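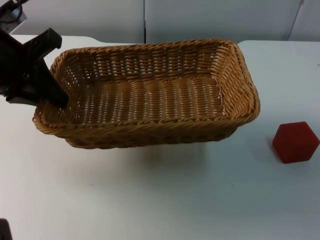
What I keep in the long basket, and how I clean it

26 Sep 2025

We use cookies to remember your settings. By staying on this site you accept them.

I bought the basket in February at the closing sale at Hiduna, the housewares place by the bus station. It cost 7 dollars. I was looking for something to hold bread on the table, and it was the right shape for that, long and low with rounded corners. The weave is tan going on honey brown, and the rim is a thick twisted one that goes all the way around. I can't tell if it is natural or synthetic. The tag only said "basket, oblong."

It did bread for a few months. The trouble with bread is crumbs. The floor of the basket has small gaps between the strands, and anything fine goes straight through to the table. A cloth napkin takes care of most of it, but then you have a napkin to wash every other day, and I got tired of that. My neighbor Fenna Goossens lines hers with parchment. I tried it. The parchment slid around and looked like takeout.

So the bread went back in the bread box and the basket was free. Since then it has held, in order:

Mail. This lasted two weeks. Mail piles up in any container you give it, and a basket this shallow was full by the second Saturday.

Onions and garlic. Better. The open weave lets air through and the skins stay dry. The skins also shed, and they fall through the gaps the same way crumbs do.

Napkins and placemats. Fine, but the placemats are longer than the basket and had to be rolled.

Small toys. My sister's kids come over most Sundays, and their blocks used to live in a plastic tub with a lid that cracked. The basket is low enough that a four-year-old can see what is in it without dumping it out. He dumps it out anyway, but less often.

I think the blocks are the keeper. A block is too big to fall through the floor of it, and the sides slope outward, so a small hand has room to reach in. Cleanup goes quickly because nothing has to be lined up. There is usually one that doesn't make it in. The red one is always last.
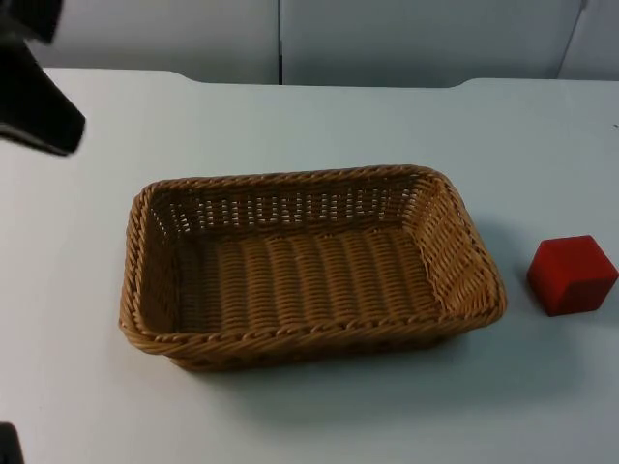 Umel Street Home Club – Members' Pages – Storage and Baskets

Some of you asked at the last meeting how I clean mine, so I will write it down. I don't think there is anything special about it.

Empty it first and turn it over. Tap the bottom with your open hand over the sink or outside. Most of the dirt comes out right then.

After that I use a dry paintbrush, the cheap kind, 1 inch wide. The bristles go into the lattice on the inside walls, where a cloth won't. Go along the rows and then across them. The rolled rim takes the longest. Dust sits down in the twists and you have to follow each one around.

If it is sticky, use a damp cloth with one drop of dish soap, then another damp cloth with plain water. Don't soak it. Jozef De Smet left one of his in the bathtub for an afternoon and it dried with a twist in it, so now it rocks on the shelf. Stand it on its long side near an open window and leave it overnight.

I did try the vacuum with the brush end. It works on the floor of the basket. On the sides it pulled at a loose strand and I stopped.

For a loose strand, tuck the end back under its neighbor with a butter knife. Mirjam uses a dab of wood glue and holds it with a clothespin. I have only had to do this once, near one corner, and tucking was enough.

One more thing – measure your shelf before you buy a basket like this. I didn't. The rim flares out wider than the base, and the rim is the part that has to fit. Mine went on the second shelf only after I moved the lamp to the other room, where it is too dim to read by. I may move it back.

Next time I will write about the linen closet, which is in bad shape.

Recent posts
Two ways to fold a fitted sheet
The jar drawer after 14 months
Pieter Jansen's shoe rack, with measurements
Getting candle wax off a tablecloth
What I gave away in February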